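Bench rules FAQ – two-arm cells
Grimthorpe site, Cai hall
Last touched June 2020

Short answers, written fast. If something you need is missing, use the question form at the bottom. If an answer here disagrees with the card on your cell, the card wins and please report it.

Who are these rules for?

Anyone who runs, resets or stands next to a two-arm cell. Visitors too, but visitors only need the first four questions.

Do I need the induction before I touch anything?

Yes. No exceptions for people who did one at another site. The Tokutitz induction covers single-arm cells only, so it doesn't count here. Ask for the two-arm module, form 142.

Can I reach in while the arms are holding still?

No. Holding still is not stopped. An arm that is paused between moves still has power and can start again with no warning. Stop the cell, wait for the light on the stop box to change, then reach in. One hand at a time if you can manage it.

Where do I stand?

Outside the yellow floor line. Hair tied back, no lanyards, no loose sleeves. Badge goes in a pocket. Same for whoever is watching over your shoulder.

What speed are we allowed?

80 percent of the taught speed for normal runs. 100 only with the cell signed off for it and the sign-off taped to the cell. First run after any change – new grip, new objects, new layout – go slow, well under 80, and keep a hand on the stop.

Why is the two-arm limit lower than the single-arm one?

Closing speed. Two grippers coming at each other cover the gap twice as fast as one does. Most of our bent fingers came from handovers, not from hitting the bench.

Is it OK for both grippers to be on the same object?

For a handover, yes, thats the whole point of one. Rules for it:

One arm leads, one follows. Decide which before you start and write it in the log.
The follower closes before the leader opens. Never the other way.
No pulling. If both are closed and neither lets go within the hold time, stop the cell. Don't wait to see who wins.

What about bundles – pens, markers, cutlery, that kind of thing?

Allowed, but treat the bundle as the hardest case. Pieces roll, spread and turn in the jaws. Caps on, always. A marker with no cap gets pulled from the set, not used "just for this run". Drop force to the soft setting before the second gripper comes in.

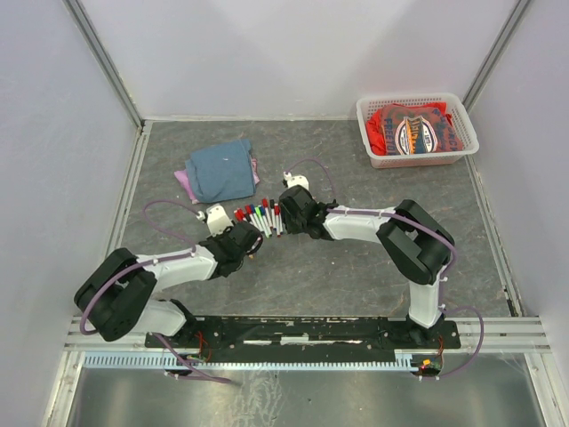

Plan the approach so the two sets of fingers don't share a line. Leave room for the bundle to open out a bit when it is squeezed. If a piece falls, let it fall, finish or stop, then pick it up by hand with the cell off. No chasing it with the arm.

Can I leave other objects in the work area during a run?

Yes if they are part of the layout for that task. Cloth, baskets, clothing are all fine as long as they are on the layout sheet and clear of the planned paths. Your coffee is not on the layout sheet.

Soft stuff gets its own rule. Cloth goes folded or inside a container until it's needed. A loose corner can get caught in a joint and the arm will not notice until it's well wrapped up.

How should the cables be?

Enough slack for the full reach, not enough to snag. Before the first run of a shift move each arm by hand through its range, power off, and watch the loops. Anything that catches, rubs or goes tight: fix it or don't run. Fleltel clips are OK. Tape is not, it leaves glue and lets go when warm.

Can I move the arms on the mounting plate?

Not on your own. The spacing is part of the safety check. Moved arm means new check, new sign-off, back to slow speed.

What do I log?

Cell number, task, speed, which arm leads, every stop and why. Also near misses. We had 776 log lines last quarter and roughly half had the "why" box empty, so please. "Stopped" is not a reason. "Left gripper caught basket rim" is a reason.

Something touched something it shouldn't have. Nothing broke. Do I still report it?

Yes. Arm to arm contact outside a handover gets reported every time, even a tap. Check the finger tips and redo the zero check before the next run.

Who can restart after a stop?

Whoever pressed it, after looking at the work area. If they've gone off shift, the shift lead. Not the next person who wants the cell.

Do these rules apply to remote sessions?

Yes, plus there has to be a trained person in the hall next to the stop. No person, no session. A video feed is not a person.

How do I clean the cell?

Power off at the wall, dry cloth first. Damp cloth on the bench surface only, never near the plate or the electronics. No sprays. Marker ink on the fingers comes off with the wipes in the drawer, let them dry befor you power up.

My question isn't here.

Send it through the form, subject line "two-arm FAQ". Answers get added when there are enough of them to be worth an update.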